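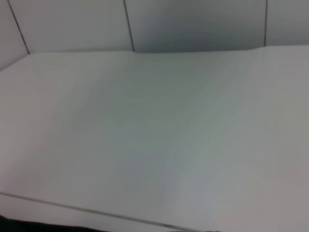 浅灰白色哑光平面，后方为白色饰面墙板，板间可见深色细缝。

Rurstead工坊更换工作台面，九月起分批启用

Rurstead共用工坊日前公布台面更换工程的进度。工程由Nukico承接，涉及工坊一层的9个工位，原有台面使用年限较长，表层磨损及边缘起翘的情况在去年的例行检查中已有记录。新台面统一采用浅灰白色哑光面层，不设印刷刻度，也不预开线孔。

项目负责人Renji Sugiyama介绍，面层选型的主要依据是反光控制。工坊的主要用途为纸样裁切、小件装配和成品检验，旧台面为亮面，在顶灯直射下容易形成光斑，影响对细小划痕和色差的判断。选型阶段共比对两种样板，最终确定的型号为Brondine系列中光泽度较低的一款。

安装顺序由内向外。施工人员先拆除旧台面，检查支架水平，再放置新板并调整与后墙之间的接缝。后墙的白色墙板予以保留，未列入此次更换范围，板缝只作清理，不重新填缝。Sugiyama表示，墙板表面略有光泽，与哑光台面并用时，水平方向的眩光仍在可接受范围内，后续视使用反馈决定是否加装遮光件。

据工坊公布的费用明细，单个工位的材料与安装费用合计为3,293元，不含旧台面的清运。清运由Arai另行报价，旧板中可继续使用的部分将切割为垫板，供仓储区使用。

使用规则同步调整。台面上不得直接使用美工刀，裁切作业须加垫板；热熔胶枪和电烙铁须置于隔热座上；清洁时使用中性清洁剂和软布，禁止使用钢丝球及含研磨颗粒的产品。每次使用结束后，使用者应将工具和余料全部收回，台面保持清空状态，以便下一时段的使用者直接开始作业。个人物品不得留在工位过夜，遗留物品统一移至入口处的储物架。

预约方式不变，仍按工位和时段登记。更换期间，未施工的工位照常开放，施工时段为上午9时至中午，下午恢复使用。工坊提示，新台面安装后需静置一晚，其间不接受该工位的预约，已登记的使用者将收到改期通知。大幅面裁切需要合并相邻工位的，应在登记时注明，由值班人员确认两块台面的高度一致后方可使用。

工坊现有登记使用者300人。二层台面的更换尚未列入计划，相关测量工作将在一层全部启用后进行。

最后更新：九月，16:40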